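Uvari Home
28 February 2018

Thread time. Day 2 at the Rurlow home textiles fair and my feet are gone. Posting as I go, sorry for typos 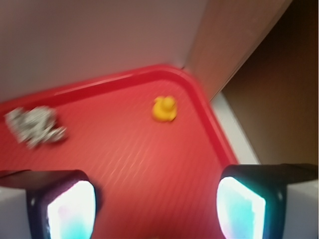
Yellow duck, red tray.

1/ Towels first. Everybody is doing waffle weave. Everybody. Walked the whole bath aisle before coffee and it was waffle, waffle, waffle, one very nice terry from a mill I'd never heard of, waffle

2/ I like waffle! We sell plenty of it. But half of what I handled this morning was thin, and thin waffle shrinks like crazy. Ask for a washed sample. If the rep says they don't have one, keep walking

3/ Booth 3724, Nzioka, table linens. Best stop so far. Heavy cotton napkins, mitered corners, hem that lies flat. Colors are rust, dark olive and a gray that looks blue under the hall lights. Took one to the door to check. Gray.

4/ Minimum is 1000 pieces per color tho. For a shop our size that is a lot of napkins. Asked if they'd split it across colors and got a "maybe, email us" – so I'm emailing them tonight

5/ Someone asked about bedding. Bedding hall is tomorrow. Only peeked in. Lots of linen blends, lots of that washed pink from last year. Buyers from the big chains were all crowded in one corner and I couldn't get near it

6/ Lunch: 20 minutes in line for a cheese sandwich. Moving on

7/ Golora had the curtain panels we passed on last season. They fixed the header tape. Used to pucker at the top after one wash, the new one has a wider stitch and a softer backing. Rep let me pull on it pretty hard

8/ Price went up though. Not by a ton but enough that I have to redo my math for spring. Lined panels are the ones to get, unlined looked cheap next to them

9/ Question from the replies – are kitchen towels worth stocking if you already do table linens? For us yes. They're the thing people grab at the register. Plain stripe sells, jokes on towels dont. We still have a box of the joke ones from two Christmases ago

10/ Also yes to whoever asked, get the fiber content in writing. Saw a hang tag today that said linen on the front and 'linen look' on the back in tiny print. Same tag!!

11/ Bath mats. Forgot bath mats. Chenille is hanging on, the backing on most of it still smells like a tire. Found one cotton mat with no backing at all, reversible, heavy, dries slow I'm guessing. Ordered a sample in white and one in sand

12/ Things I'd do different next time: rolling bag for the swatches. Flat shoes, the REAL flat shoes. Write the booth number on every swatch right away becuase I have four pieces of oatmeal fabric in my bag and no idea who they belong to

13/ If one of them is yours, it's a basket weave, medium weight, one selvage has a green thread. Message me, I want to order it

14/ Heading back to Nzioka before they close up. Want another look at the runners, the long one might be too long for most tables around here

15/ Runners are nice. Long one IS too long. They'll do it shorter but that's a custom order and we're back to the minimum again

16/ Ok done for today. Bedding hall tomorrow when doors open, send me what you want checked – pillowcases, quilts, whatever. Will answer replies from the train if the wifi holds up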